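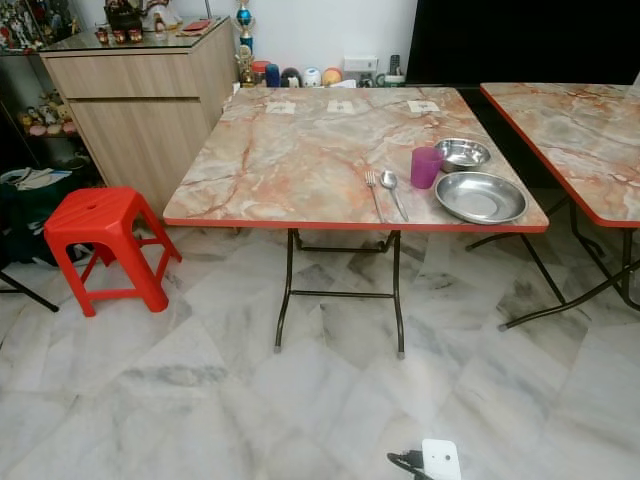 Folding Tables, Room 25

Marble-patterned tops with a red edge band, on dark metal folding legs. Fork, spoon, purple cup and steel dishes set at the front right corner.

The Wuvska finish hides water marks well - scratches less so. Steel bowls go on last, and the legs are locked before anything is loaded.
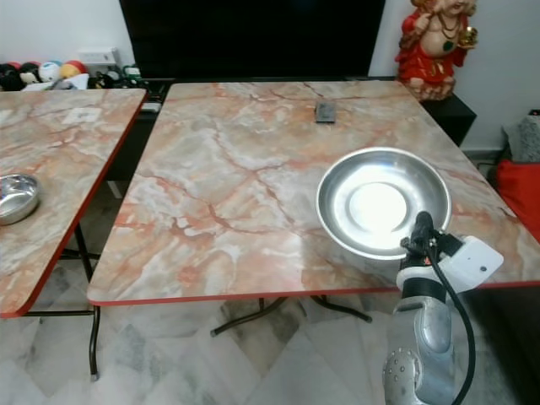

Both tops get wiped with a damp cloth, then a dry one. The floor is light gray and white marble-patterned tiles with faint veining.
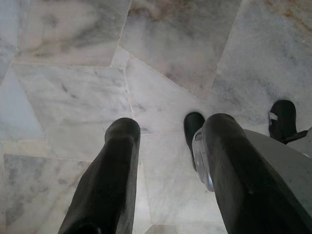 Pantelis Economou asks whether rubber feet mark polished stone. Ours haven't so far.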